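Section 5: Setting Up the Shelf Station
Stedunine Robotics Club handbook - hand-held gripper sessions

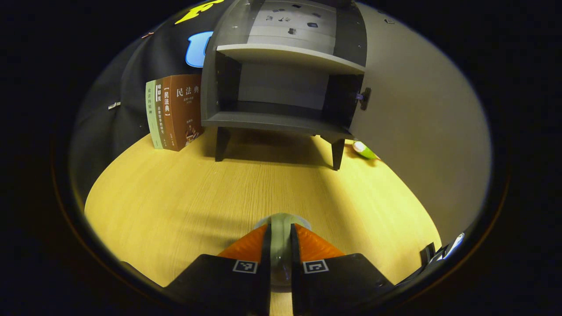
Figure 12. Gripper facing the gray cabinet, books to the left.

Read Section 4 before starting. The gripper should already be charged and checked out to your team.

1. Put the cabinet on the table with the open compartments facing you. Check that it stands level on its legs.

2. Stand the books upright to the left of the cabinet. They may lean a little, but they must stay up when the table is bumped.

3. Lay the task object on the tabletop near the right front leg. Teams working on the Kirberg task use the green-and-white piece.

4. Look at both square markers on the gripper fingers. Wipe off dust and fingerprints with a dry cloth.

Caution: Do not pull on the orange ribbed pads. If one is torn or coming off, stop and tell Abdelghani Hamdy.

5. Hold the gripper level, pointed at the cabinet. Both markers must show in the camera view before you press record.

6. Move the object into the lower compartment, let go, and back the gripper straight out. Stop recording once the fingers are clear of the shelf board.

7. Return the object to its start position and repeat until you have 10 recordings.

Note: The lower compartment is dark inside. Go in slowly - most failed runs in July were fingers hitting the shelf board.

Note: Small items on top of the cabinet are not part of this task. Leave them where they are.

8. Write the run numbers on the team sheet and copy the files to the Filali folder. Delete nothing from the gripper until Ayman Samir has signed the sheet.

Section revised October 15, 2019.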